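Five-finger hand vs. parallel gripper for wheel covers – which one, and where does the wrist camera go?

Posted by hubring

We are trying out end effectors for a bench task: take a plastic wheel cover off a shelf, put it down inside a taped zone on a table, repeat. The candidates are a Skonis five-finger hand and a Peltonen parallel gripper with long pads. The arm and the controller (Lular) stay the same for both.

The covers have a ring of clips on the back and an open center with spokes. The gripper takes a cover by the rim without trouble when the rim overhangs the shelf. When it doesn't, the lower pad has nowhere to go. The hand can hook a spoke opening, but over 475 logged picks it has let the part rotate during transfer more often than I can accept. I have the wrist camera mounted close in, below the palm.

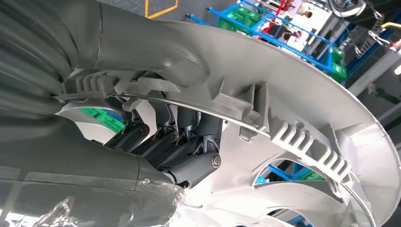
The second problem is exposure. With auto exposure on, the controller's pose estimate jumps when the wrist turns and bright background comes into view through openings in the part. Locking the exposure fixes the jump but costs me detection on the lower shelf. Gain is at the default, frame rate is 30, and the camera was calibrated after the last remount. Is it better to fix the camera first or to pick the gripper first? The decision is due in July.

Stusine

Fix the camera first. You can't compare two end effectors when the pose input is different every time the wrist rolls. Set exposure manually, once for each shelf level, and have the controller switch between the two settings on approach height. Lular controllers accept this as a parameter set, so no code is needed. Let the sensor settle for five frames after the switch before you trust the pose.

Then move the camera back. At close range most of the image is your own hardware plus a piece of the part, and the estimator has very little outline to fit. Take the coarse pose from the head camera, where the whole cover is in view along with the shelf edge, and use the wrist camera only for the last correction.

On rotation during transfer: check which fingers carry the load. If you hook one spoke opening with the index finger and close the thumb on the rim, the part will pivot. Use two openings, as far apart as the hand allows. Approach with the fingers extended and close late. 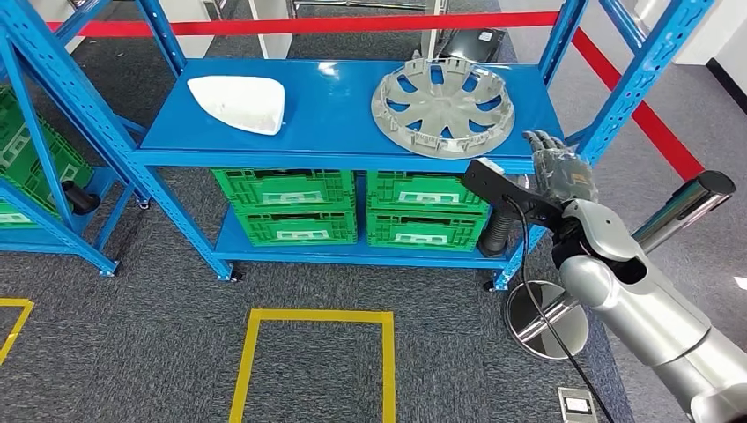
Kittipong Sukprasert disagreed with the late closing in a comment: it only works if the shelf height is known to 3 mm, and a rack on casters will not hold that. He would preshape the fingers before the approach and accept a slower cycle.

Fair point. If the rack moves, put a fiducial on the upright and relocate before every pick. I would still close late, but with a contact threshold on the fingertips.

palletjack_b

just use suction

tmarrow

Suction will not seal on a part with openings and ribs, unless there is a flat center big enough for the cup.

I would split the test differently. Picking and placing are separate comparisons, and the placing half is where the hand and the gripper differ most. A gripper holding the rim has to open in free space, so the cover drops the last few millimeters. The hand can lower one side and let the other follow. Run five placements per end effector at each corner of the zone and log the final offset and angle.

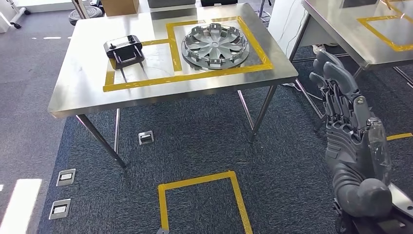
Orientation needs a rule before you log anything. Decide which side is up and reject every trial that ends the other way, including those that land in the right place. With the cover lying as it does on your steel table, clips upright around the rim, the fingers have something to catch on when they withdraw, so add a straight vertical retreat before the wrist turns. Also watch the reflections from the brushed top. A locked exposure that works over the blue shelf may be too bright over the table, so you probably need a third parameter set there.

As for the choice – if the offset numbers come out close, take the gripper. It has fewer joints to calibrate, and the overhang problem can be solved with a thinner lower pad. If the cover must be set down without a drop, take the hand and live with the cycle time.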